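Notebook, bench 3
2 October 2018

Oiled top, day one of using it for real. I'm so pleased with how this one came out! The strips went together in April with Senthil's clamps and have been leaning against the wall ever since, so it was great to finally see the square sitting level on its legs with things on it.

Recap for Fares, who missed the finishing. Sanded 132, then 180 (yes, 132, it's the odd roll left over from the Salcombe job, and it cuts nicely). Wiped down with a damp rag to raise the grain, left it overnight, then a light pass by hand with a worn piece of the 180. Two thin coats of the Parri oil. Eun-ji wanted a third and I talked her out of it. The wood is so pale now and I'd hate to see it go yellow. She may still be right about the edges, which drank the oil much faster than the face.

Strips all run left to right as you stand at the front. Krishnamoorthy asked why we didn't turn it the other way for strength. It's 18 mm with two battens underneath, it isn't going anywhere. And the long lines are lovely to look at from the front edge, you get the whole length of every strip.

Main thing I wanted to know was how colors read on it, as the Dredetti people will be using theirs for kitchen and table things and were worried that blond wood would make everything look washed out. Not a bit of it. Orange is terrific on this surface. The round plate fairly glows, and the carrot does too, a slightly different orange, and you can tell them apart at a glance. Light blue also holds up much better than I guessed.

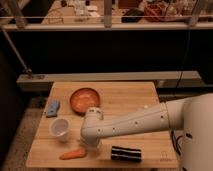 White is the weak spot. The cup is see-through enough that the wood comes up into it, and from my stool I had to look for the rim. Black and white stripes, on the other hand, jump right out – Nithin spotted them from the door. If the Dredetti people want white cups I'd suggest a darker oil on theirs, or just a colored mat. Must put that in the email.

Other bits:

Plate sits flat, no rocking anywhere I tried it. I was braced for a hump in the middle after the summer damp, so hooray.

Carrots roll less than you'd think. The fat end wants to swing round and then it stops.

Still to do: water ring test (leave a wet glass 200 minutes, wipe, look at it sideways under the lamp). Beet juice test, if somebody will bring a beet. Soften the front edge a touch more, it's a bit sharp on the wrist.

Senthil has offcuts from the same boards and wants to make trays. I say yes! Enough there for two if we keep them narrow. Groketti invoice for the second tin of oil is in the drawer, unpaid.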